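Subject: Re: [painted-furniture] Stripping or painting over old white paint
Date: Jan 9, 2020

A list member wrote:

> I have a small chest of drawers that has been painted white at least twice. The top coat is chipping along the edges and the drawers stick. Should I strip the whole thing or can I sand it and paint over? I have a tin of Savormont chalk paint left from another job and would like to use it if possible. I also don't know whether the old paint has lead in it. The chest came from a house clearance and I have no idea of the age.
>
> I would rather not spend more on it than it is worth.

Test for lead before you do anything else. The kits that change colour are sold in most hardware shops. Cut a small notch through all the layers with a sharp knife, down to bare wood, and rub the swab on the cut edge. If you only test the top coat you will learn about the top coat. If it comes up positive, don't dry sand it and don't use a heat gun. Either leave the old paint sealed under new paint or use a chemical stripper outdoors, with gloves, and bag up the waste. Your council will tell you where to take it.

If the test is clear, I would not strip it. Two coats of white that are chipping only at the edges usually means the rest is holding well. Check by pressing a strip of strong tape on the flat of the top and pulling it off sharply. If paint comes away with it in flakes, that area needs to come back to wood. If it comes away clean, the old paint is a good enough base.

The order I work in:

1. Take out the drawers and take off the handles. Number the drawers on the back in pencil.
2. Wash everything with sugar soap, rinse, and leave it overnight. Old wax and polish are the main cause of new paint lifting.
3. Scrape the loose edges with a blunt scraper, then feather them with 120 grit until you can't feel the step with a fingertip.
4. Fill dents, go over the lot with 180 grit, vacuum, wipe down.
5. Prime. I use Beltix shellac primer, one coat, two where there are knots or stains.
6. Two thin top coats with 240 grit between them.

On the Savormont, I have used it and it covers well, but it marks easily unless it is waxed or varnished. On a chest top where cups and keys get put down I would varnish. Three thin coats of a water-based one will do. Wax is fine for the sides. Check the tin first. If it has been open since June and there is a skin on it, strain it through old tights before you use it.

The sticking drawers are probably paint on the runners. People paint the inside edges and then wonder. Take the runners back to bare wood, don't prime them, and rub a candle along them. If they still stick after that, look at the bottom edge of the drawer sides for wear – a strip of hardwood glued on will bring them back up to height.

Carved pieces are a different matter. Every coat fills the detail a little more, and after the third or fourth you can hardly see what the carver did. For anything with scrollwork or curved legs I would thin the paint a little, use a small round brush, and go back over the hollows with a dry one before it sets.
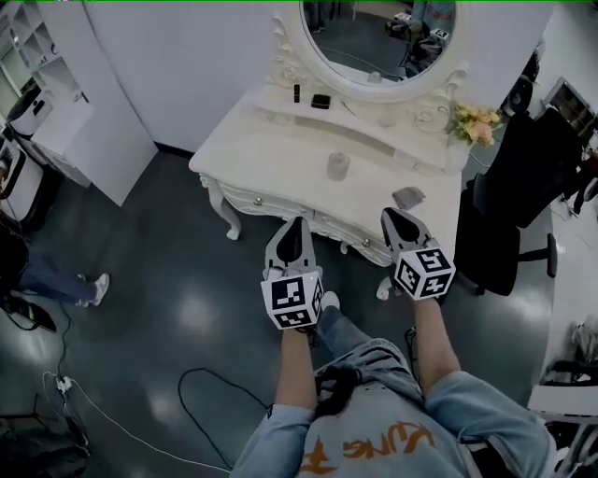 *Last changed: Jan 9, 2020*

White with carved scrollwork and cabriole legs is the sort of thing I mean. The drawer front with its two small round knobs is easy on a table like that, and the time goes on the carving.

As to cost, the primer and varnish will be most of it. Horgan do both in small tins, and their own varnish is as good as the dearer ones. I would avoid the Plirnine brush sets, as the bristles come out in the first coat and you spend the evening picking them off. One decent synthetic brush, washed properly, will last you 5 years.

Leave it a fortnight before you put anything heavy on top. It will feel dry the next day, but the paint is still soft underneath.

Please post the lead result when you have it.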